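Metal bin with sloped sides, worth it for a work table?

vinexshed
Posted March 7, 2018
Thinking of getting one of the big gray Gorico bins for sorting hardware. The ad says the sloped walls make everything slide to the middle so you can scoop it out. Anybody own one?

E. Karagiannis
Owned one for 3 years. Stuff slides until the first layer covers the bottom, then it piles up like in any other box. I wouldn't pay extra for the slope.

mendonca_808
Disagree. With straight walls I was always digging washers out of the corners with a fingernail. With slanted ones you can get your whole hand in flat. My wife uses ours for seed potatoes now and she won't give it back.

E. Karagiannis
Potatoes roll in anything.

vinexshed
What about the finish? Ad says "scratch proof for life."

amber_r
Ha. Show me a metal bin that stays pretty. Ask them for that in writing. The Brerkar ones say the same thing on the label and my brother's looked rough by the end of March.

mendonca_808
Who cares about scratches though? It's a bin.

amber_r
I care if I'm paying extra for "for life." Look at the bottom of this one: 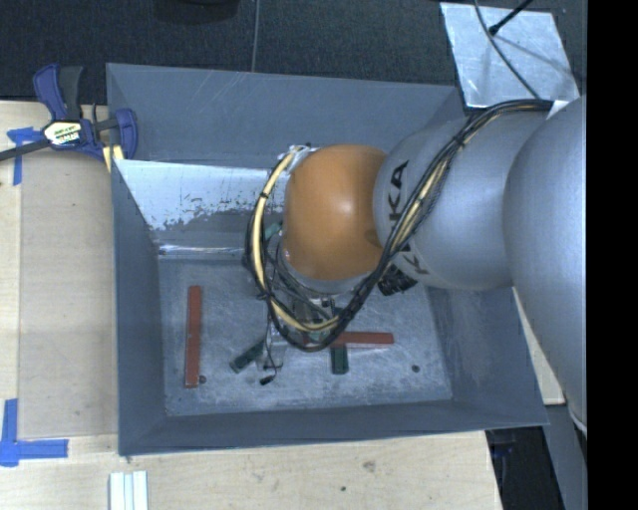

Gray metal bin on a wood top, scuffs all over the floor of it

mendonca_808
OK it's scuffed. Still holds parts, doesn't it? Doesn't even say it's a Gorico.

amber_r
Never said it was. I'm saying bare-looking gray metal shows every mark and I don't believe a sticker changes that.

E. Karagiannis
I'd worry more about the table. Put felt or an old mat under it if you like your wood. Mine left a ring of gouges from being dragged, and I only dragged it maybe a foot at a time.

vinexshed
Hadn't thought about the table. Mine's pine, so pretty soft. Might try a plastic dish tub first and see if I even want something that big.

mendonca_808
You'll be back.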